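Handling Tools and Their Upkeep
Notes for Unit 6: Looking After the Hand-Held Gripper

Welcome back, everyone. Last time we spent most of our two hours on the Nurnel bench cell and its wiring, and I promised that this unit would be gentler on the eyes. It is, although it asks more of your fingers. We are going to take one hand-held gripper through its whole care routine, from the first look in the morning to the note you leave for whoever picks it up next. Please bring your Vamer workbook, because the check sheet is in the back of it and I would like you to fill it in as you go.

Start with the tool switched off and lying on the bench mat. Close the fingers slowly by hand and watch the pads come together. They should meet evenly along their length. If one pad touches at the tip first while the other end still shows a gap, write that down before you reach for a screwdriver – many of us (and I include myself) have "fixed" a finger that only had a crumb of foam stuck behind its pad.

Next come the pivots. Each linkage arm turns on its screws, and those screws want to be snug but free. Turn each one until you feel it just begin to resist, then back it off a hair. The arm should swing under its own weight when you tip the tool. If you have to push it, you have gone too far, and if it rattles, not far enough. Take your time over this part. I allow 40 minutes for it in class and I have never minded when a pair needed longer.

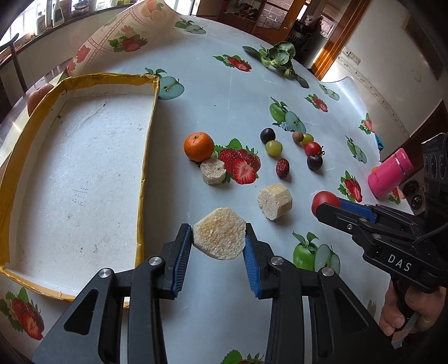 Ribbed pads closed on a hexagonal foam block. Note the pivot screws on the linkage arms.

Once the pivots feel right, we move to the grip test. Foam is a kind material to begin with, as it gives a little and tells you quickly if one finger is pressing harder than the other. Pick up the block, lift it a short way off the table, hold it there while you count slowly to 12, and put it back where it came from. Then turn the tool a quarter turn and do it again. After foam, try something round and smooth, and after that something small, like a grape. Small round things are where worn ribs show themselves, since they roll out toward the fingertips as you close.

A word about the pads. Wipe them with a damp lint-free cloth, along the ribs and never across them, and let them dry in the open air. Please do not use the solvent from the Barros cabinet, however tempting it looks on a sticky afternoon. Our rule in this course is to change the pads as a pair every 400 grips, or sooner if you can see a shiny patch. Changing only one leaves you with two different surfaces and a very puzzling grip test.

Before you put the tool away:

Open the fingers fully and leave them open.
Check that no screw has crept out during the test.
Put the spare pads back in the Ralex drawer, in their bag.
Write your grip count on the sheet, even if it was a short session.

For next time, please read the chapter on linkages and bring one soft object from your kitchen, nothing that leaks. We will swap objects between pairs and compare how each tool holds them, so a good mix of sizes would be lovely.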